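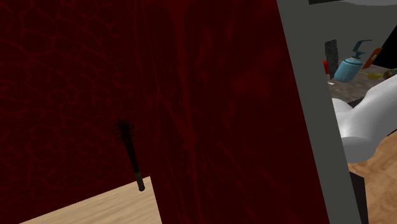
Pourquoi les abonnés au réseau de chaleur de Grusutberg verront-ils leur facture changer de structure cet hiver ? Parce que la part fixe sera désormais calculée sur la puissance souscrite par chaque bâtiment, et plus sur sa surface chauffée.

La modification figure dans l'avenant au contrat de concession publié le 23 novembre 2021 par l'exploitant Darnora. Elle s'applique aux copropriétés, aux bâtiments communaux et aux commerces raccordés au réseau. Les maisons individuelles alimentées par l'antenne Prullus restent soumises à l'ancien barème jusqu'à l'échéance de leur contrat.

Le réseau de Grusutberg dessert près de 3000 logements à partir d'une chaufferie biomasse, complétée par des chaudières à gaz pour les pointes de froid. Le tarif comprend deux termes. Le premier, proportionnel, correspond à la chaleur livrée en sous-station et mesurée par compteur. Le second, fixe, couvre l'entretien des canalisations, le renouvellement des échangeurs et l'amortissement de la chaufferie. Seul le mode de calcul du second est modifié.

Jusqu'à présent, deux immeubles de même surface acquittaient la même part fixe, quel que soit leur niveau d'isolation. Un bâtiment rénové, dont l'appel de puissance avait nettement baissé, continuait donc de financer une capacité qu'il n'utilisait plus. Plusieurs syndics demandaient une révision depuis la campagne d'isolation des façades du quartier de la gare.

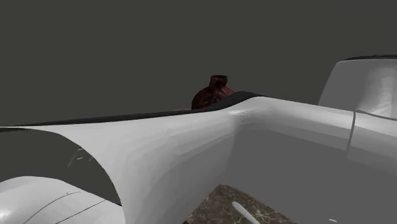 La puissance souscrite sera établie à partir des relevés des deux dernières saisons de chauffe, corrigés des degrés-jours. Pour les bâtiments dont le compteur ne transmet pas de données horaires, Darnora retiendra la puissance nominale de l'échangeur, affectée d'un coefficient de foisonnement fixé dans l'annexe technique. Le bureau d'études Samarakoon, chargé du contrôle de la concession, a validé la méthode mais demande que les coefficients soient réexaminés après une saison complète d'exploitation.

D'après la note de présentation jointe à l'avenant, la recette globale de la part fixe reste inchangée. La charge se déplace entre abonnés : les immeubles rénovés paieront moins, les bâtiments anciens à forte puissance appelée paieront davantage. La hausse est plafonnée à 8 % de la part fixe pour la première saison. Aucun plafond n'est prévu ensuite. Le taux de TVA applicable et la formule d'indexation du terme proportionnel ne sont pas modifiés.

Tout abonné peut demander une réduction de sa puissance souscrite après travaux. Le dossier doit comporter une étude thermique, le descriptif des travaux et le procès-verbal de réglage de la sous-station. Darnora dispose de neuf semaines pour répondre. En l'absence de réponse dans ce délai, la puissance demandée s'applique à titre provisoire - un dépassement constaté au cours de la saison entraîne toutefois le retour à la valeur antérieure et une régularisation sur la facture suivante.

L'avenant traite aussi de la température de départ du réseau primaire. Celle-ci sera abaissée par paliers en mi-saison afin de limiter les pertes en ligne, les consignes d'hiver restant identiques. Les sous-stations équipées d'échangeurs anciens feront l'objet d'une vérification préalable, car leur surface d'échange pourrait être insuffisante à plus basse température pour la production d'eau chaude sanitaire. Leur remplacement éventuel est à la charge du concessionnaire jusqu'à la bride de sortie du secondaire. Au-delà, les équipements relèvent du propriétaire.

Un fonds de 2000 euros par sous-station est prévu pour l'installation de compteurs communicants dans les immeubles qui n'en disposent pas. Le solde éventuel sera facturé à l'abonné après acceptation d'un devis.

Les notifications individuelles de puissance seront adressées aux syndics et aux gestionnaires par courrier. Les contestations devront être envoyées par écrit à l'exploitant, avec copie au service énergie de la commune. L'avenant et son annexe technique sont consultables en mairie aux heures d'ouverture.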